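Minutes of the Second Comparison

The trial of the two hand-held grippers was entered in the register of the Kelville Institute in February, under the heading "Small Objects, Irregular". 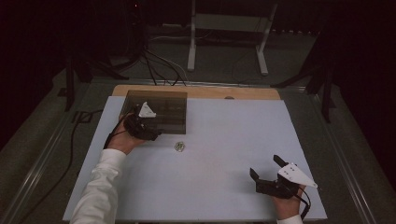 Noemí Ocampo asked that it be recorded, before any result was read, that a gripper which suits the hand does not always suit the arm it will later be fitted to, and that the Institute had made this error before. The remark was entered as item one.

The units under comparison were the Tarkden, which the Institute had used for two winters, and the Skallthorpe, which had been delivered with a longer finger and a stiffer spring. Each was to complete 80 lifts. An object dropped was a failure. An object set down outside its mark was a failure of a lesser kind, for which the form provided a separate column.

Radu Stoica was the operator. He had held the post for 900 hours of recorded work, and it was generally accepted that his hands were the steadiest in the building. He did not speak during trials. At the end of each series he signed the sheet and passed it to Soledad Cervantes, who read the totals aloud.

The Tarkden failed 20 times. The Skallthorpe failed 43 times.

It was expected that the matter would close there. The purchasing office had already drafted its letter. However, Mr. Stoica requested permission to address the meeting, and as no rule prevented it, permission was given.

He stated that the figures were correct and that he did not trust them. He had worn the Tarkden so long that he no longer felt where it ended. When it began to slip, his wrist turned before he had decided to turn it. The Skallthorpe had been given no such help. He believed that the meeting had measured him, and he wished to know which column that belonged in.

Ms. Cervantes examined the form and reported that there was no such column.

A discussion followed. Ms. Ocampo proposed that both units be mounted on the Sandoval arm, which had no habits, and that the series be repeated. Ezequiel Espinoza observed that the arm had been tuned over several months by Mr. Stoica. The meeting considered this for some time.

At twenty past four it was resolved that the trial would be repeated by an operator who had used neither unit. Itzel Nava, who had joined the Institute that week to look after the archive, was asked whether she would be willing. She said that she had never picked up anything that way in her life.

Mr. Stoica showed her how to fasten the cuff, and was then asked to wait in the corridor.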